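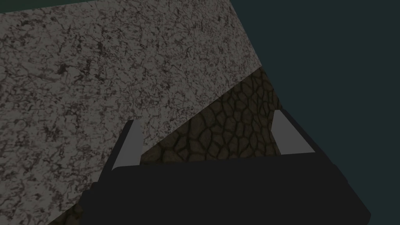
Restlow, the bakery and pie maker, will begin selling its chicken and leek pie by the slice in March, bringing to a close eleven months of internal disagreement over whether a slice of pie is a product or merely an accident that has happened to a larger one. The new slice goes on sale at every Restlow counter and will be served warm, with or without gravy, on a plate if the customer is staying and in a paper box if the customer has somewhere better to be. Bakers will still rub in and roll the pastry the old way, on cool worktops, and anyone who has lost a currant or a peppercorn on a busy patterned worktop will understand why the new recipe calls for neither. The filling is chicken thigh, leeks, a plain white sauce and a good deal of thyme.

The company has made whole pies since it opened and has always been slightly suspicious of people who wanted less than one. Customers have taken the opposite view, and have expressed it in writing. Over the past year Restlow received 203 requests for a single slice, several of them from the same household in what appeared to be different moods. A trial was held at the Bellar shop last autumn. The shop sold 683 slices in its first fortnight, against a forecast that the company prefers not to publish.

"We were told that people would buy a slice and then go home and regret not buying the pie," said a spokesperson for Restlow. "Some did come back for the pie. Most came back for another slice. We have adjusted our understanding of people."

Getting a chicken pie to stand up once cut proved harder than expected. The whole pie was designed to be spooned, with a sauce that runs to the edges of the dish and stays there until asked. Cut into portions, the early versions subsided. The kitchen tried more flour, which made it taste of flour, and then an egg, which made it a quiche with ambitions. The final recipe uses less milk and a longer simmer, and the leeks are cooked down in butter on their own before they go anywhere near the sauce. The filling is chilled overnight before it meets the pastry.

Each slice is cut from a 1000 g pie, baked in a deep tin and left to rest for forty minutes. Resting was the most contested stage of the process, as the smell during it is considerable and the staff are human.

There are two kinds of pastry. The base is a shortcrust made with butter and a little lard. The lid is a rough puff, glazed with egg and scored in a pattern that was going to be a leek and has been approved as a feather. A vegetarian slice, with mushrooms, butter beans and a mature Grønli cheese, will follow once the kitchen has agreed on how much cheese counts as too much. Talks are continuing and the cheese is going down steadily.

Restlow has also brought out a home version for those who would sooner take the credit. The Funden pie kit contains chilled pastry, a pot of the white sauce and a card of instructions written for someone who owns an oven and has used it at least once. The chicken and leeks are left to the cook. A finished kit pie weighs in at 700 g if the cook follows the card and rather more if the cook has opinions about leeks. It should be baked in the lower half of a hot oven until the lid is a proper brown, and left alone for fifteen minutes afterwards. The company recognises that this last step is unlikely.

Leftover slices reheat well in an oven and poorly in a microwave, where the lid goes soft and the sauce reaches a temperature normally associated with geology. Restlow recommends peas on the side. It has no position on ketchup, having had one once and received letters.

The slice will be available from eleven in the morning until the shops close or the pies give out. On Thursday, traditionally the quietest day at the counters, gravy will be free.

Notes for editors

Restlow makes pies, tarts and a fruit loaf that it does not advertise because it sells out anyway. Samples of the chicken and leek slice can be sent to food desks on request. Please say how many people are on the desk, and please be truthful.

Recent news from Restlow

Bellar shop reopens with a longer counter and the same bell
Rhubarb tart returns, briefly
Funden crumble kit: a correction concerning the oats
Why our sausage rolls have got slightly straighter
Winter opening hours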